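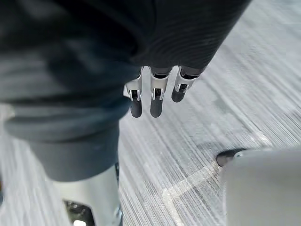 Mending Returns to the Main Street

When the Usham Textile Centre opened its repair room in June, its board expected modest interest. The room received 700 garments in its first season, most of them knitwear, and the waiting period for a darned elbow now stands at 40 days.

The centre occupies the former Olszewski hosiery works, a brick building that produced socks and undergarments for much of the last century. Two of the original linking machines remain in service on the ground floor. They are used to rejoin ribbed cuffs and collars, work that is slow by hand and seldom offered by commercial alteration shops.

Krystyna Czarnecka, the centre's head of conservation, trained as a knitwear technician before moving to museum work. She attributes the demand to the changing composition of household wardrobes. Fine-gauge sweaters are now commonly made from blended yarns, which pill early and thin at the forearm well before the body of the garment shows wear.

"Owners bring us the sleeve and apologize for it," she said. "The remainder of the sweater is generally sound."

Matching colour is the principal difficulty. Charcoal and navy vary considerably between dye lots, and the centre maintains a yarn library organized by fibre and shade. Donations from the closure of the Pirgate mill have extended its holdings in grey wool.

Repairs are priced by the hour, with a reduced rate for residents of the municipality. Garments must be laundered before they are submitted, and moth damage should be declared at the counter. Applications for the autumn darning course close on 29 July 2019.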